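# Do small plates fill anyone up?

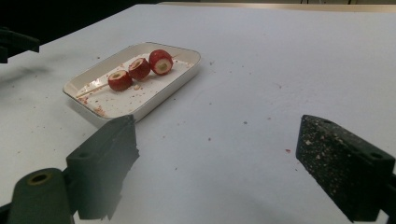 I keep reading that small plates make you eat less, and I don't buy it. Zunov, the new place near my office, has built a whole menu on the idea, 36 tiny dishes at prices I'd call brave. Take radish on a skewer: three round slices in a shallow white dish, and I'm meant to feel I've had a course. My friend Cosimo swears he feels lighter after eating there. He also stopped for a burger on Saturday, on the way home.

I'll go back in October if they bring in bread.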